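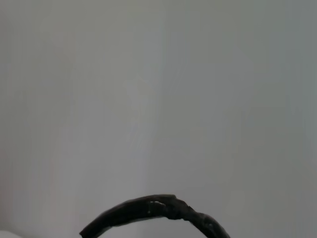
Wrist camera view on the Norneck arm. Pale gray across nearly all of it, dark band along the bottom.

Ingeborg Pfister
Posted in: Robotics & Making

I've spent most of December swapping two small cameras on and off the same wrist and writing down what changed. One is the Prandia, one is the Văduva. Long thread, mostly notes for people who are about to buy one or the other.

The setup first. Norneck arm, six joints, bolted to a steel bench. Holik two-finger gripper on the end. Same bracket for both cameras, same USB port, same computer. The view at the top of the thread is from the Prandia.

Start with the gray. It's lighter and a little bluish on the left, then it drifts darker and slightly green on the right, and the upper right corner is dimmer again. Over a plain surface like that you can watch a camera's color handling with no clutter in the way.

Part of that drift is the light in the room. I know this from turning the wrist half a turn and watching most of it move to the other side of the picture. Some of it stayed put, so some of it is the camera. I'd put up with the brightness part. The green is what I'd rather not have.

The Văduva has less of the green and more of the dimming. All four corners go dark, evenly, and one flat correction takes care of it. The Prandia needs a correction per color channel. I got that working in an evening, but you have to redo it if you touch the focus ring.

67 reposts? No, the counter under my last camera post says 133, which is more than I'm used to. A lot of you asked about exposure, so that's next.

Look at the dark band again. Near the top of it there's a small pale glossy patch, brightest thing on the band by a long way, and right beside that the outline goes jagged and folded. Bright spot, near-black material and a pale background, all within a small area. That's a hard case for a cheap sensor.

With auto exposure on, the Prandia goes by the background and the dark stuff loses its detail. You still get a faint sheen along the right side of the band, and I was glad to have that much. On dark parts in general I get more shading out of the Văduva at its default settings, and more noise with it.

Fixed exposure is better on both. I set mine by hand at the start of a session and leave it. If your shop has big windows you'll need two settings, one for the morning and one for after 4 p.m. or so at this time of year.

Logged 3,808 frames per camera for the comparison, same joint positions both times, arm stopping at every pose before the shutter fires. Moving shots I did separately and I'll get to those.

Dropped frames over that run: Prandia 13, Văduva none. All 13 came in one burst while I was copying a large folder over the same hub, so I blame the hub. I ran it again on a direct port and got zero. Please don't put a wrist camera on a shared hub. I keep telling people that and then I did it myself.

Moving shots. Both are rolling shutter. At slow joint speeds you won't care. At the speed I use for moving between bins, a vertical edge leans visibly on the Prandia and leans a bit less on the Văduva, because its readout is faster. For picking I stop the arm before the last approach, so neither one costs me anything.

If you close the loop on vision while the arm is moving, buy something with a global shutter and skip this whole thread.

Cables. The Prandia has a right-angle plug and a stiff cable. The Văduva has a straight plug and a soft one. On a wrist that rotates a lot, soft wins. I have the Prandia cable on a long loop with two clips, and it still pulls on the bracket when joint six goes past a half turn. I limited joint six in software and moved on.

Mounting. In the view up top, there are no fingertips in sight. That's the bracket angle I call high, and it's good for finding things and poor for grabbing them. For the last bit of an approach you want both tips in view. My low angle shows them but loses a third of the bench.

I went back and forth on this for days – high, low, high again – and ended up printing a bracket with three detents. Changing over takes one screw. You do have to recalibrate after each change. I tried skipping that on the theory that the detents repeat well enough. They don't, at least mine don't. Errors of a couple of millimeters at the tips, enough to clip the edge of a part.

Another thing about the high angle: stuff gets into the corners. In this view there's a sliver of something whitish in the bottom left, with a rounded top edge and too little showing to say more about it. A background subtraction step will flag a thing like that on every frame. Mask your corners before you start tuning thresholds. I tune first and mask later, every time, and then tune again.

There's also a soft lighter patch a little above the middle of the gray. No real outline to it. The blob detector I was using would sometimes report a patch like that as a candidate on the Prandia and ignore it on the Văduva. Raising the minimum contrast fixed it on both. It also cost me two real detections on matte white parts, so there is a price.

Focus. Both are manual rings. The Prandia ring turns too freely and had crept by the end of one Saturday session. A dot of nail polish holds it. The Văduva has a tiny set screw and the wrench comes in the box, which I appreciated more than I expected to.

Heat. After an hour in the bracket the Prandia body is warm to the touch and the image gets a little noisier. The Văduva stays cooler. I didn't measure either one properly. If somebody has thermocouple numbers I'd like to see them.

Software. Both show up as plain webcams, so no driver work. The Prandia forgets its white balance when it loses power, and I now set it from a script at startup. The Văduva remembers. The Văduva also renumbers itself if you plug it in before the arm controller is awake. I haven't found out why. I just plug it in second.

A word on the Holik gripper, as a few of you asked. I kept it for all of this and I have no complaint that matters. Grip force is repeatable, the fingers come off with two screws, and the status light is bright enough to show up as a reflection on shiny parts. I put black tape over the light. That cleaned up more false detections than any camera setting did.

So which one. For bin picking with stops, at the price, I'd take the Văduva. Softer cable, steadier focus, simpler correction. If you already own a Prandia I wouldn't replace it. Fix the exposure, fix the white balance at startup, paint the focus ring, and it does the job.

If most of your parts are dark, lean toward the Văduva harder. If they're mostly pale and matte, the two are close enough that I'd go by whichever bracket you already have.

To the person who asked about running both at once: I tried it, side by side on a wide plate. The wrist gets heavy, the Norneck's payload estimate has to be redone, and I kept catching the plate on the bin wall. I took it off after one afternoon.

Next I want to try a ring light around the lens – probably dimmable, probably with a diffuser, given what glossy spots look like already. Bracket files go up once I've fixed the middle detent, which is too shallow.

1,262 likes · 133 reposts · 13 replies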